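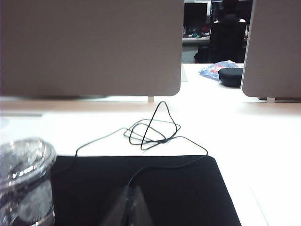
## 4. Configurar os limites de jogo no terminal Cakix

Esta secção aplica-se aos terminais de slots e de mesa ao vivo ligados ao servidor Gruston. Quem tiver o módulo Hindberg instalado deve ler primeiro a nota no fim, porque dois dos menus mudam de sítio.

O folheto comercial diz que os limites ficam prontos "em poucos toques". Conte com mais do que isso, sobretudo se a sala já tiver perfis de jogador criados na versão anterior. A migração automática existe, mas convém não confiar nela sem verificar os valores um a um.

### 4.1 Antes de começar

- Código de operador com permissão de nível 3. O nível 2 abre os menus e deixa alterar os campos, mas não grava. Também não avisa.
- Terminal fora de serviço (indicador âmbar).
- Cópia de segurança dos perfis, feita em **Servidor > Perfis > Exportar**.

> **Cuidado:** não altere limites com uma sessão aberta. O terminal aceita o novo valor e continua a aplicar o antigo até ao fecho da sessão, e o relatório mostra apenas o novo.

### 4.2 Definir a aposta máxima

1. Prima **Menu** e introduza o código de operador.
2. Escolha **Limites > Aposta por jogada**.
3. Introduza o valor máximo em euros. O valor de origem é 50, alto para a maioria das salas pequenas.
4. Prima **Validar** e espere pelo sinal sonoro duplo. Um sinal simples significa que o valor foi recebido, mas não gravado.
5. Saia do menu, volte a entrar e confirme que o valor lá está.

O passo 5 não consta do guia rápido. Faça-o na mesma.

### 4.3 Definir o limite de perda por sessão

1. Em **Limites**, escolha **Perda por sessão**.
2. Selecione **Fixo** ou **Adaptativo**.
3. No modo **Fixo**, introduza o montante.
4. Prima **Validar**.

O modo **Adaptativo** ajusta o limite "ao comportamento do jogador", segundo a ficha do produto. A ficha não explica com que critério, e o registo de eventos também não guarda o cálculo. Até haver documentação decente, recomenda-se o modo **Fixo**: em caso de reclamação, é o único valor que a sala consegue justificar.

### 4.4 Avisos de tempo de jogo

1. Abra **Avisos > Tempo**.
2. Defina o intervalo em minutos. O mínimo aceite é 16.
3. Escolha **Faixa** (texto no rodapé) ou **Pausa** (ecrã inteiro, com confirmação).
4. Faça uma sessão de teste e espere pelo primeiro aviso.

A opção **Faixa** desaparece sozinha e confunde-se facilmente com as mensagens promocionais. Se o objetivo é que o jogador leia o aviso, use **Pausa**.

> **Nota:** o texto do aviso só pode ser editado no servidor. Os acentos saem trocados em alguns terminais com a fonte Hodžić; a atualização de julho dizia resolver o problema e resolveu-o apenas nas minúsculas.

### 4.5 Verificação de idade

O campo **Idade mínima** vem preenchido com 18. Confirme o valor exigido na sua jurisdição e não assuma que o perfil regional o corrige.

O campo não verifica coisa nenhuma sem leitor de documentos. Sem leitor, o terminal mostra uma pergunta e aceita a resposta que lhe derem, pelo que o controlo à entrada continua a ser indispensável.

### 4.6 Erros frequentes

| Código | Significado no manual | O que costuma ser |
|---|---|---|
| E16 | Falha de rede | Código de operador sem nível 3 |
| E18 | Perfil inválido | Perfil migrado com campo vazio |
| E19 | Contacte a assistência | Relógio do terminal desacertado |

No caso do E19, acerte a hora em **Sistema > Relógio** e reinicie antes de abrir um pedido.

### Nota para salas com o módulo Hindberg

**Limites** passa para **Conta > Jogo responsável** e **Avisos** para **Conta > Mensagens**. Os restantes passos mantêm-se. Se os dois menus antigos continuarem visíveis, ignore-os: ainda abrem, mas já não gravam.

Revisto em 18 de setembro de 2023.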